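Skerum Shoreline Plant Counts
README, version of 1/3/19

What this is
Counts of wild plants along the Skerum, a tidal creek that runs from the Drollelby road bridge down to the bay at Stastia. The first counts were made in 1993. There is a gap until 2000, when the plots were marked again, and after that there is one count per year.

Files
counts.csv has one row for each species in each plot in each year.
plots.csv has plot number, bank (N or S), height above mean high water, and soil type.
species.csv has the codes used in the other files, with common and Latin names.
notes.txt holds remarks copied from the field sheets. Spelling was left as written.

How the counts were made
There are 90 plots, each one meter square, set along both banks. Every rooted plant inside the square is counted. For grasses and rushes the number is stems, and the column "unit" says so. Counting stops at 300 and the value is entered as 300, so treat that number as "300 or more." Empty cells mean the plot was not visited. A zero means it was visited and the species was not found.

Known problems
Plots on the south bank were moved inland after the bank gave way in November 2000. They kept their old numbers. Use the column "moved" to split the series.
The 1993 sheets do not separate the two glassworts. Both are under code SALI.
Sea aster seedlings were skipped in some years. See notes.txt before using that species for trends.

Use
Free for teaching and research. Please name the Skerum counts and give the version date. Plots with orchids have had their positions removed. Corrections can be sent to the Chu Field Station with the plot number and year. 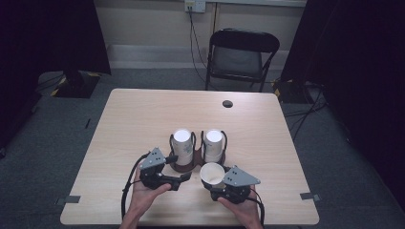 Paper cups on the table
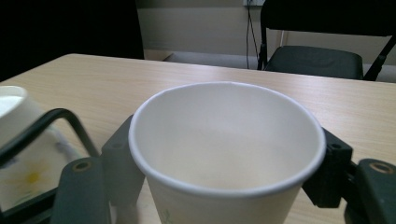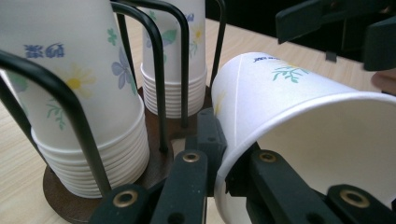 Comment from Drollelby Naturalists: Are the 300 values flagged anywhere besides this README? We averaged cordgrass across the north bank and only found the cutoff later. A yes/no column in counts.csv would help, and so would a line in species.csv saying which species ever reach it.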